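Peg Board Season Is Back
Oct 21, 2018

Well, the fall term is going and so is our robotics club! Dardo Ocampo signed us up for the Brelier student challenge back in September, before any of us had read the rules (all very Dardo), and I've hardly been home for supper since. The job is to get the blue pegs into their places on the white board, and the small ones are the ones I lose sleep over. 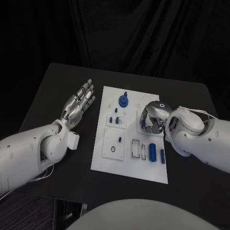 What the fingers have to learn

Nanami Sasaki has taken over the grasping code, bless her, and she has us doing one part at a time, very slowly, with lots of talking in between. A perfect run is worth 800 points and our goal is 700, which sounded modest until I sat down with the score sheet and a cup of tea.
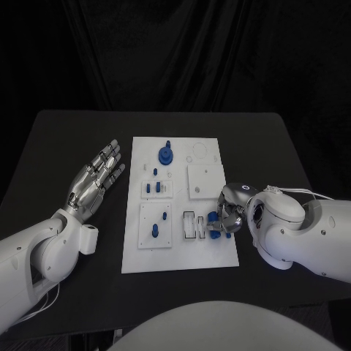 I keep telling the newer students that slow is fine, and then I catch myself leaning toward the table as if that would help! Next up is the gear, and Nanami already has a page of notes on it.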